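Front Page > RV & Camping > Dealer News

Print this | E-mail this

Flandham RV adds a second service lane and starts pickup for storage customers

If you've ever tried to get a slide-out looked at in September, you know what I've been griping about in this space for years. So I was pretty happy to hear that Flandham RV is opening a second service lane this month, and that it's going to be for small jobs only (leaky vents, dead awning motors, furnaces that won't light, that kind of thing).

I drove over in the morning to take a look, and I have to say it's a nice big bay! Doors at both ends, so you pull in, get looked at, and pull out the far side without having to back up a 30-footer while six strangers watch. I have done that. I don't recommend it.

Fatima Usman is running the new lane, and she told me the rule is simple. If the job takes less than two hours, it goes to her. If it takes longer, it goes to the main shop and gets in line like everything else. She's hoping to turn around the small stuff within 24 hours, parts permitting, and she was careful to say "parts permitting" twice. Anything for the older Tresis trailers still has to be ordered, and those orders have been slow all summer.

The other piece of news is the pickup service. If you keep your rig at the Kuo Road storage lot, Flandham will send a driver to fetch it, do the work, and park it back in your spot. You leave a key at the front desk and sign a form. Motorhomes and towables both qualify, but not fifth wheels yet, because they only have the one truck with the right hitch and it's busy with deliveries. I asked about folks who store at home and the answer for now is no.
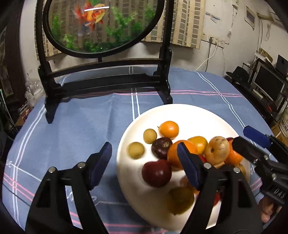
Fatima said the phone has been ringing mostly about winterizing, and that she would rather people book it early than call the night before the first freeze. She also said to please empty your tanks before anyone comes to get the rig. Please, please empty your tanks.

As for prices, the small-job lane charges the same shop rate as before, with a one-hour minimum. I grumbled a little about the minimum (my last job was a fuse), but it does include a quick look at your roof seals and tires while it's in there, and I'd call that fair. Pickup from the lot is free if you're getting winterized and a flat fee if you're not. The fee wasn't set when I stopped by, so call before you plan on it.

The lane is open until 6 p.m., and they take walk-ins after 4 if the bay is clear. Otherwise you'll want an appointment. Use the side entrance off the storage road, because the main gate is still torn up from the drainage work and the detour signs send you the wrong way around the building. I went around it two times before I found the door!

My own trailer goes in next for a water heater that clicks and clicks and never lights. I'll let you know how long it takes.

Recent items
- Kasik Campground adds pull-through sites
- Tire covers: worth it or not?
- Kuo Road storage lot gets new gate codes
- Tow mirror swap, readers' picks
- What I paid to reseal my roof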